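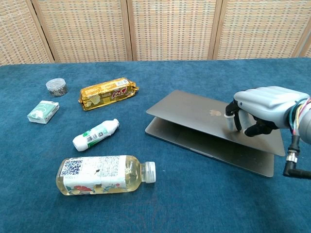
August 24, 2025

Table cleared down to the carpet this morning, apart from the laptop and the last of the small things. I had put off the small things all week, as they take longer per item than furniture does. The blue carpet offcut stays on the table for now. It stops things rolling, and it shows crumbs well enough that I notice them. The woven screen stays up behind it, panels upright past the back edge, so that I am not looking at the shelves while I sort.

Method, for the next time I do this. One item picked up, one decision, one destination. Destinations are the kitchen, the bathroom, the travel bag and the bin. No fifth place. Last November I allowed a tray for undecided things and it was still full at Easter.

Clear pot with the lid: dark and granular, no label. I took it for tea. Opened it and smelled it, and it is the smoky one Vitória Henriques gave me in the spring. Labelled it with tape and a pencil. Weighed it on the kitchen scale as well, 30 g net, enough to be worth keeping. Kitchen, second shelf, left of the coffee.

Gold foil wrapper with the red logo: still sealed at both ends. Travel bag, outer pocket, where it will get crushed, but it is a snack and can be eaten crushed.

Small white bottle: it will not stand up reliably on carpet, so I have stopped trying and lay it on its side. Bathroom, in the shallow drawer, cap towards the front.

White and pale green box: kept arguing with myself over this one. It is small enough to go anywhere and so has been everywhere. Travel bag, inner pocket, flat.

Started at 8, finished by 9, including the time spent looking for the tape. The tape was in the kitchen drawer under the Ploltum receipts. Those need doing too — not today.

Brushed the carpet afterwards with the stiff brush, long strokes in one direction, then once across. The pile is short and gives up dust easily. There is still a faint mottled look to it which I think is the fabric itself. I will try a damp cloth on one corner before I do the whole thing.

To do: hinge on the left end of the screen, a drop of oil. Ask Vitória what the tea is called. Parcel to the Posta counter before it shuts.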